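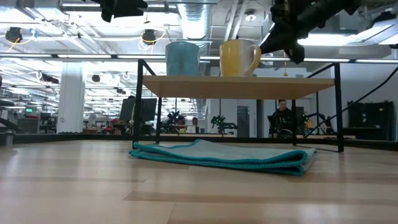 Mug shelf (tabletop)

A mug shelf is a small rack that stands on a table or worktop and lifts cups off the surface, so you get the space underneath back. I've written most of the entries on kitchen odds and ends for this site, and I'll admit this one is a favourite!

The usual sort is a wooden board on a thin metal frame, open at the front. Mine came from Kustside and cost me 70 at the Trerham market (I could have haggled, but it was April and raining). Boards differ a lot in depth, and a shallow one suits mugs far better than plates.

Use

Mugs go on top with a gap between them, handles facing out to the side so you can grab one half asleep. Cups without handles are fine too, they just want a bit more room for your fingers. The table below is handy for a folded tea towel or cloth. I like one with a stitched border in a strong colour, teal say, as the edges show you at a glance whether the layers are lined up.

Folding the cloth

Piret Kuusk folds hers in half twice and leaves it flat. Rhun Sayce rolls the last fold over, which looks softer but takes up more of the table. I've tried both and gone back to Piret's way.

See also: Cup hooks; Plate rack; Tea towel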